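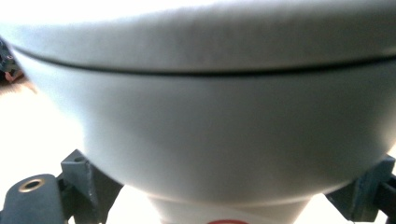 A rounded white container on a narrower base, seen from close up.

Beaulieu store puts its faith in a white tub

BEAULIEU — Housewares maker Stuleo wants shoppers to stop buying plastic bags and start buying a lidded bowl that stands on its own foot. The company calls it the Gulance, and the store on Rernis Street has given it a whole shelf by the front door since July.

The price is $63. For that you get one bowl, one lid and a leaflet that uses the word "ritual" more than a leaflet should. A set of two costs $126, so anyone hoping for a break on the second one can stop hoping.

Stuleo says the bowl will keep cut fruit, bread dough and leftovers "at their best for longer." Longer than what, the leaflet doesn't say. A company spokesperson, asked by email for test results, sent back a second copy of the leaflet and a link to the store's opening hours. A follow-up asking whether any tests had been done was not answered by Thursday.

The case for the foot is a little stronger. Stuleo's pitch is that a raised bowl is easier to grab with one hand and easier to wipe under, and there may be something in that for people with small counters. It also makes the thing taller. The leaflet recommends keeping it in the refrigerator and gives no hint about which shelf, or what to take out to make room for it.

Then there is the lid. The company describes the fit as "whisper close" and says it will hold for five years of daily use. The Gulance has been on sale for a matter of weeks. The warranty covers cracks in the bowl for the full five years, but the lid is listed under "parts subject to normal wear," along with the foot. Replacement lids are not on the price list, and the store could not say when they might be.

Shoppers who stopped at the display on a weekday afternoon seemed more curious than sold. Several picked up a bowl, turned it over, looked at the price sticker on the shelf and put it down again. One woman said she liked the shape and would think about it. A man buying light bulbs said he had a mixing bowl and a plate to put on top of it, and had managed that way for years.

The store would not give sales figures. It said interest had been "strong" and that around 5 customers had asked about other colors. Stuleo has no plans for other colors, according to the leaflet, which says white "lets the food speak."

The company says a smaller version is on the way, with the same foot and the same lid design. It has not set a price or a date. Until then the store is taking returns on unused bowls with a receipt, though sets have to come back complete. Demonstrations run in the housewares section at 2 p.m. on Thursdays, and the store says no purchase is required.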